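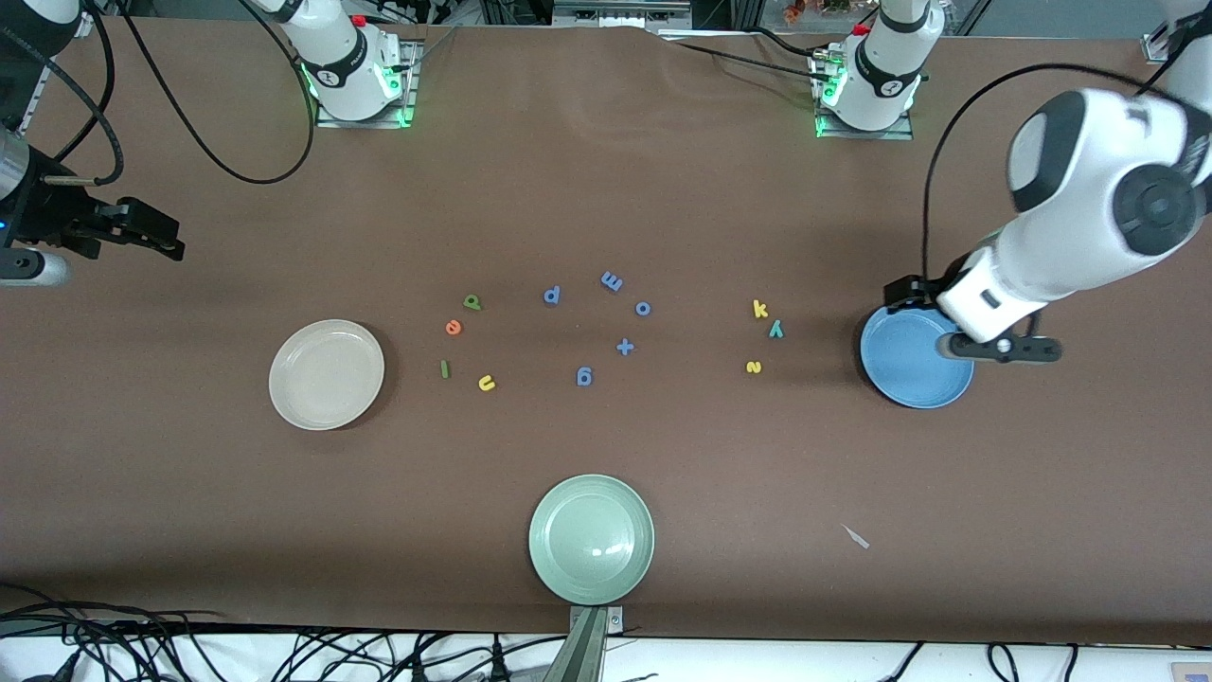

Sandra Bunting wrote that the pieces would not stay where they were put, that the plates had started to travel across the table as soon as anyone leaned on it, and that she would like to know whether the set was faulty or whether it was being used wrongly.

Ticket 1380
Subject: Fonard letters and plates set, pieces lifting and plates sliding
Queue: Emudine Learning Materials, Product Support
Status: Closed
Opened: December, 09.40
Handled by: Liv Engström

Summary of the report
The customer uses the Fonard set on a long brown table. The set in use is made up of three round plates (cream, sage green and light blue) and twelve small foam letters and symbols. The activity is the standard one from the Fonard leaflet: the pieces are spread across the table, a plate is named, and the pieces called out are moved on to it. The customer reports the following.

1. Several of the foam pieces no longer lie flat. The thin letters are worse than the symbols.
2. The plates slide during use, the cream plate most of all.
3. Under the ceiling lights the green plate gives off a glare, and pieces placed on it are hard to read from a seated position.

Entry 1, 10.15, Liv Engström
The report has been read and accepted. The customer is asked to confirm how the foam pieces are cleaned, how they are stored between sessions, and what product is used on the tabletop. No pieces should be thrown away at this stage. Bent pieces can usually be recovered.

Entry 2, 11.05, Sandra Bunting
The pieces are washed in the sink with warm water after each session and left on the radiator shelf to dry. They are then kept in a drinking cup, standing on end, which was the only container of the right size. The table is wiped with a spray polish from the Zoteo range. The plates are washed with the ordinary crockery. I had assumed the polish was harmless, as it is sold for furniture.

Entry 3, 11.50, Liv Engström
The answers account for the first item and probably for the second.

Foam of this thickness takes a bend if it is dried over heat, and storing the pieces upright in a cup will fix the bend in place. The customer is asked to proceed as follows.

Rinse the affected pieces in cool water and press them between two sheets of kitchen paper. Lay them face down on a flat tray, away from the radiator. Cover with a second tray and place a weight of 1000 g on top, spread as evenly as possible. A bag of sugar is suitable. Leave overnight.

The second item is likely to come from the polish. Spray polishes leave a film on the tabletop, and a smooth plate will move freely over it. Please wash the table with warm water and a little washing-up liquid, rinse with a clean cloth, dry it fully, and repeat the activity before any further polish is applied. The undersides of the plates should be washed at the same time, as the film will have transferred to them.

Entry 4, 14.20, Sandra Bunting
Is the set meant to include a mat? A colleague recalls one from an earlier set, and it would seem to settle the matter of the sliding without our having to give up polishing.

Entry 5, 14.45, Liv Engström
The mat belonged to a different product, the Pan sorting tray, and was not supplied with Fonard sets. It may be bought separately, but support does not recommend it here. It is too small to take three plates with room between them, and the raised edge catches the foam pieces when they are slid across. A plain cotton tablecloth pulled tight is a better choice if the table must remain polished.

With regard to the glare, the plates have a smooth finish and the effect depends on where the light falls. The customer is asked to try the green plate further from the front edge of the table, or to exchange its place with the cream plate, and to report whether the pieces can then be read.

Entry 6, following day, 09.30, Sandra Bunting
Results as requested. The trays were left overnight with the sugar on top. All but two of the letters now lie flat. The remaining two still lift slightly at one end.

The table was washed twice, as the first cloth came away yellow. The plates no longer slide when the table is leaned on. They can be pushed by hand, which I take to be normal.

Moving the green plate back from the edge has reduced the glare but has not removed it. One of the window blinds was then lowered and the pieces could be read by everyone seated.

Entry 7, 10.10, Liv Engström
Thank you for a clear account. The plates are intended to be moved by hand and the behaviour described is correct.

The two remaining letters may be pressed for a second night. If they still lift, replacements will be sent without charge. Support will need the names of the two letters and their colours, as loose pieces are packed by colour and cannot be matched from the letter alone.

For storage, a shallow lidded box at least 9 cm wide is advised, with the pieces laid flat in it. The cup should not be used again for this purpose.

Entry 8, two days later, 15.35, Sandra Bunting
The second pressing has worked on one letter. The other has a small tear at the fold that I had not seen before, so I should be grateful for a replacement. Letter and colour have been sent on the replacement form.

Entry 9, 16.00, Liv Engström
Form received. One replacement letter has been ordered and should reach the customer within 10 working days. The torn piece need not be returned.

The note on drying in the Fonard leaflet reads only "allow to dry" and has been passed to the publications desk with a request that the words "flat, away from heat" be added at the next printing.

Resolution
Items 1 and 2 resolved by pressing, change of storage and removal of polish. Item 3 resolved at the customer's end by moving the plate and lowering the blind. Replacement part ordered. Ticket closed with the customer's agreement, and may be reopened by replying under the same number if the part does not arrive.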